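Everyone at Ononent keeps sharing the Stedero vendor deck where the kitchen cell "runs itself." I look after one of these cells. Let me tell you what running itself involves.

Shift starts at 7 am and the first job is a rag. Then the props go out: steamer in the steel pan, lid on, play vegetables on both sides toward the back of the table.

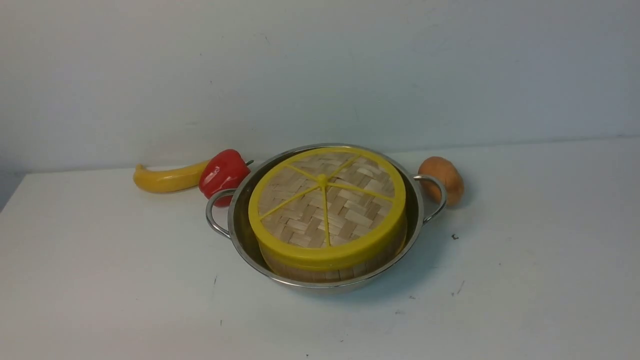 Lid on, vegetables out. Start position for the steamer task.

The deck says the cell is "tolerant of object placement." Sure. Turn the pan a little so the loop handles point somewhere new and watch what happens to your success rate. I keep a printed photo taped by the monitor and match it by eye. Very advanced.

And the lid. Bamboo weave with yellow plastic over it, a hub in the middle and thin spokes. A person picks that up without thinking. A two-finger gripper can come down on the weave, on a spoke or on the rim, and those are three different grasps. We only want the rim.

Bahman Bagheri rewrote our grasp check in April. Before that, the log marked a lid as "held" whenever the fingers stopped short of fully closed. Guess what else makes fingers stop short of fully closed. A dirty finger joint, that's what.

So now the fingers come off every 5 shifts. Wipe the pads, check the screws, put them back, run the open-close test. If the two tips don't line up, do it again. The manual from Grumier gives this one sentence. 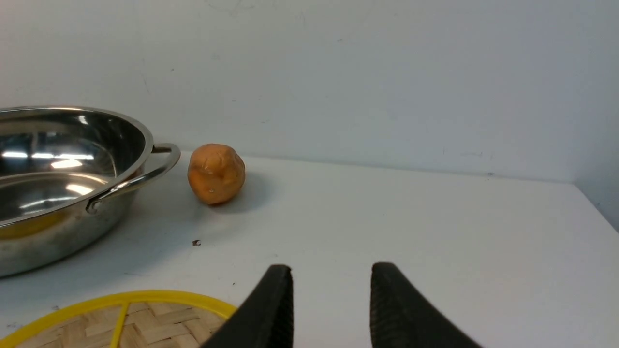 Wrist camera is my other complaint. Polished steel throws the ceiling lights straight back at it, and every bright streak is a chance for the depth reading to go bad. I asked support and was told to "consider matte cookware." The task spec says steel. Thanks, guys.

What did help: a fixed exposure, and redoing the hand-eye calibration any time somebody leans on the mount. It takes nearly an hour. Somebody leans on the mount a lot.

Our counter says 1,240 cycles since the last arm service. I'd trust that number more if it didn't also count the ones I abort.
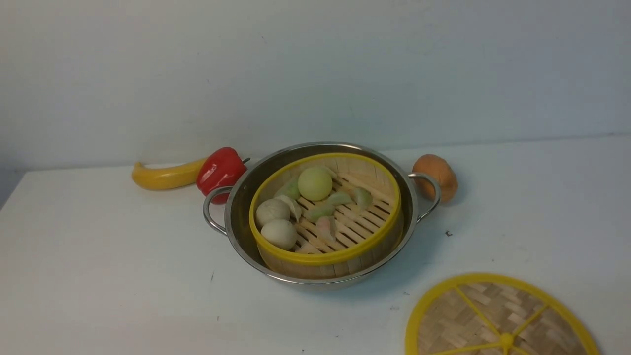

Open-steamer resets are the slow ones. Buns, dumplings, the ball, all back inside the basket, lid down flat on the table off to one side. Golestani's brochure has a bar chart of cycle time and I've asked twice whether it includes the reset. Still waiting.

I'm not against the thing. When the fingers are clean and the calibration is fresh it's decent at its job. I just want whoever writes "unattended operation" to come do my 7 am for a week.

Anyway, if you run a cell like this: write down the finger torque somewhere that isn't a sticky note. Ours fell behind the controller and I spent a morning looking for it.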